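How to Place and Tie Simple Interrupted Stitches in Practice Tissue

By Bouchra Abdel Rahman
Thu 6 January

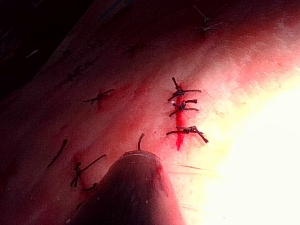

Three knotted stitches in dark thread across a narrow incision line, with more knots to the left.

Many students write to me that they can tie a knot on a shoelace or a piece of rope, but when they come to tissue everything goes wrong. The thread slides, the edges roll inside, and the last knot looks different from the first. I had the same problem when I was learning. In this page I describe the way I teach the simple interrupted stitch on the practice bench. It is for bench practice only. Please do not use it to treat a wound on a person or an animal.

What you need

A piece of practice tissue, kept moist
Dark braided suture, size 3-0, on a curved needle
Needle holder
Toothed forceps
Suture scissors
A small ruler and a tray with a rim
Gauze, gloves and eye protection

I ask beginners to use dark thread. On pink or red tissue a pale thread is difficult to follow, and you will lose the short tail many times.

Prepare the tissue

Put the tissue flat in the tray and dry the surface lightly with gauze. Do not dry it fully, or it becomes stiff and the needle pulls it. Make one straight cut, 3 cm long. Try to make it in one movement. A cut made in small steps has an uneven edge, and then you cannot judge if your stitches are good or if the cut is bad.

Place the first stitch

1. Hold the needle two thirds of the way back from the point, in the tip of the needle holder.

2. Lift the far edge of the cut gently with the forceps. Do not squeeze.

3. Enter the tissue 5 mm from the edge, with the needle point straight down. This is the step where most students make the error. If the needle enters at a low angle, it takes only a thin layer and the edge turns inside when you tie.

4. Turn your wrist and let the curve of the needle do the work. Take it out in the middle of the cut, load it again, and pass through the near side at the same depth.

5. Pull the thread until a tail of 3 cm is left.

Tie the knot

6. Put the needle holder between the two threads, parallel to the cut. Wrap the long thread two times around it, catch the short tail, and pull it through. Lay it flat.

7. Wrap one time in the opposite direction, catch the tail and pull to the other side. Now you have a square knot. If you wrap in the same direction you have a granny knot, and it can slip.

8. Add one more throw, again in the opposite direction.

9. Stop pulling when the edges touch. The tissue is not a parcel. If the surface goes pale or makes a deep fold under the thread, the stitch is too tight and you should cut it and repeat.

10. Move the knot to one side of the cut, then trim the tails to 6 mm.

Look again at the three stitches in the photo. The lowest is the widest of them, and its knot is bunched in the center, over the red line. For your own practice I want the knot moved to the side. The tails also go in different directions, and in the top stitch they give a shape like a cross. When you trim, hold both tails together and straight up, so that they come out equal.

Continue the row

Put the second stitch in the middle of the part that is still open, then divide again. Some teachers prefer to go from one end to the other. Both ways are fine, but with the first way you will not finish with extra tissue on one side.

Collect the cut ends of thread as you go. Short pieces stick to moist tissue and later you can mistake one for a tail.

How much to practice

I give my students 14 stitches in one session and not more. After this the hand is tired and you begin to learn bad movements. Write the date next to each row in your notebook and measure the distance between stitches with the ruler. A student who started with me in June kept such a notebook, and her spacing changed very much between the first page and the sixth.

When you finish, put the needle in the sharps box before you touch anything else. Then discard the tissue in a closed bag and wash the instruments with the joints open.

The next page is about the vertical mattress stitch.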